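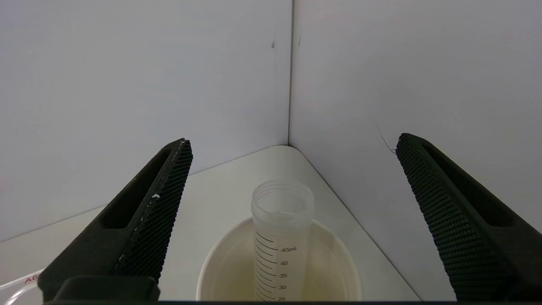 Wednesday, February 19, 2025. Arodside bench, arm cell. Day 2 of Fullora pads against Stitura pads, and I would like it on record that I predicted a tie and was prepared to be smug about it. The Fullora set is on now, the ones with the diamond nubs. Framing from the wrist camera is better than I feared: with the uncapped centrifuge tube standing in the white bowl I can read 45mL, 40, 35 and 30 off the tube between the fingertips, and part of the 25. The left pad has already collected a few white specks near its middle. The nubs are very good at holding on to things, including things I didn't ask them to hold.

Totals before I forget where I wrote them. 265 grasps logged across both pad sets since yesterday morning. 184 of those are clean by the rule we agreed on in November (no slip over the lift, no second close, no help from a human finger). The rest are a mixed bag and I don't trust the split yet. A fair chunk of yesterday's failures came before I noticed that the Stitura profile was still loading the old closing speed, so the gripper was arriving at the tube like it was late for something. Those runs are tagged "hasty" in the log. Please don't fold them into the comparison until I've redone them.

Fullora notes so far:
Bites well on the threaded neck. Almost too well. On release the tube sometimes comes up with the finger a little before it lets go, and then it rocks. I've put a short pause between open and retract, which helps.
Doesn't care much where along the finger the contact lands. Stitura cares a great deal.
Cleaning is a pain. Whatever gets down between the nubs stays down between the nubs. A toothbrush works. Yes, a new one. Yes, labeled.

Stitura notes:
Smoother, softer, easier to wipe. Lovely when the tube is dead center. When it's off center the tube rolls toward the tip and you get a slow, dignified tilt that the slip check doesn't catch. From across the room it looks like a perfect grasp.
Needs more force to hold the same lift, and I don't want more force on thin plastic.

Wrist camera. Left auto exposure on this morning out of laziness and paid for it. Everything in the cell is white or near white, so the camera meters for wall and turns the fingers into two black slabs, or else meters for the fingers and the graduations wash out. Fixed exposure at 3,000 microseconds is the least bad. At that setting I can read the scale and still see the pad texture. Focus at the near end is soft and will stay soft unless somebody wants to reprint the bracket. I do not want to reprint the bracket.

One false alarm: the slip detector kept reporting motion near the tip of the right finger with nothing moving at all. There's a thin dark hair or fiber up there in view, apparently on the wall, and every time the wrist shifts it slides across the region the detector watches. So we have a sophisticated fiber detector. I've masked the top of the region for now. The real fix is wiping the walls down, which I have written on the list under "tomorrow" where it will be comfortable.

After lunch (mine) switched over to the pour test. Same arm, small clear plastic cup in the gripper, beaker on the cross mark, blue liquid. The point is to see whether the wrist controller can hold a slow tilt with the cup above the rim without that little shudder we had with the old gains. The controller is Çınar, build from last week, with the smoothing turned on. I ran it against the stock controller on the same taught path. 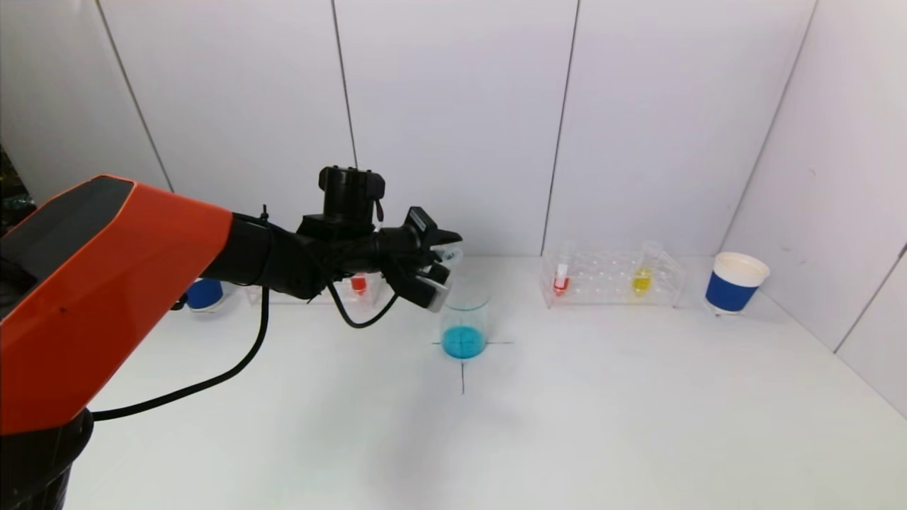 Stock controller first. The approach is fine, the stop above the beaker is fine, then the tilt starts in small steps you can see if you watch the cup and hear if you don't. It gets there. Drips on the rim, one on the outside. Çınar on the same path is visibly calmer, and it finishes the tilt later than commanded, which I had blamed on the smoothing until I looked at the log and found I'd set the duration wrong. With the right duration it still lags a bit at the end but I can live with it. No drips on the outside in the runs I did before the cup slipped.

About the cup slipping. My own doing. I'd kept the grip width from the tube, and the cup is not the tube. It sagged in the fingers on the way back from the beaker and I hit stop. Nothing broken. Grip width is now stored per object in the config, where it should have been from the start, and where I'm fairly sure I once told someone else to put it.

The cable off the wrist needs another look. With the arm stretched toward the beaker there's plenty of slack in the curve, but going back toward the rack the loop swings down low enough to worry me. I'd rather not have it sweep the test tubes. A clip halfway along the forearm would do it. The shorter loop under the gripper is fine in every pose I tried, so leave it alone.

A clear cup against a white wall is a miserable thing to look for from the head camera. The detector finds the beaker every time, thanks to the blue, and finds the cup when it feels like it. For the pour I gave up and used the known pose from the gripper. If we want actual detection we need a darker backdrop or a colored cup, and I vote for the cup, seeing as the blue paper one at the back gets picked up from everywhere without trying.

Where I've landed for today: Fullora for anything with a thread or a rim, pending the redo of the hasty runs. Stitura might still win on the plain-walled tubes if I can get the centering tighter. Çınar over stock for pouring, not close.

To do:
Redo the hasty Stitura runs at the right closing speed
Wipe walls, then take the mask off the slip region
Cable clip on forearm
Check whether the release pause can be shorter
Pour test again with a fuller cup, with towels
Order spare Fullora pads before the toothbrush wears these out

Arm parked, cell powered down, config pushed to the Arodside branch. Pour logs are still on the bench machine, I'll move them in the morning.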